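Flutar Tabletop Handling Cell: Demonstration Visits at Markthorpe

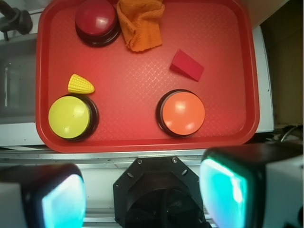
Text: Selina Pfister, Visitor Program, Grutovetti
Technical review: Yutong Tian
Updated December

The Flutar is a tabletop handling cell for teaching, evaluation and light sorting work. Grutovetti presents it to customers, schools and research groups at the Markthorpe demonstration room, where visitors may watch the cell in operation and, by prior arrangement, submit tasks of their own.

The standard demonstration uses a red tray with a raised rim, set within reach of the two-finger gripper. Push buttons with domed caps share the tray with a toy ear of corn, a small wedge-shaped block and a piece of orange cloth. The selection is deliberate. Rigid, rounded and soft items call for different approaches from the arm, and the red block on a red tray gives visitors a fair view of how the cell deals with low color contrast. The wrist camera view is shown on a monitor beside the cell throughout the session.

What the visit includes

Each demonstration lasts 30 minutes and is led by a member of the applications staff. The session opens with a short introduction to the cell and its controls. The operator then runs a set of pick-and-place tasks, naming each item before the arm moves. Cloth handling is shown last – it is the slowest part of the program, and most questions come up at that point.

Groups that have booked the extended visit continue with a supervised practice period of 135 minutes. Participants work in teams of up to three at the control station, and each team receives a copy of its session log. The practice period covers manual guidance of the arm, adjustment of grip force and the recording of a simple task.

Equipment supplied with the cell

The teaching package contains the arm and gripper, the wrist camera, a control station, one tray and a starter set of handling items. Replacement items may be ordered singly. The Berchtold base frame is sold separately and is recommended where the cell will be moved between rooms. Customers who already own a suitable bench may request the mounting drawing before placing an order.

Bringing your own items

Visitors are welcome to bring up to five small items for trial handling. Items should be dry, clean and free of sharp edges, and should fit inside the tray without resting on the rim. Glass, liquids and powered devices are not accepted. A written list must reach the visitor desk before the day of the visit, so that staff can prepare suitable grip settings. Results obtained during a trial are provided for information and do not form part of any offer.

Safety and access

Visitors remain behind the marked line while the arm is in motion. Long sleeves must be secured and loose jewelry removed before the practice period. Photography is permitted in the demonstration room – filming of the control station display requires written consent. The room is on the ground floor and has step-free access from the parking lot.

Booking

Requests should state the size of the group, the type of visit and any items to be brought. School groups must be accompanied by a teacher for the full session. Technical questions concerning the gripper or camera may be addressed to Yutong Tian; all other inquiries are handled by Selina Pfister at the Markthorpe visitor desk.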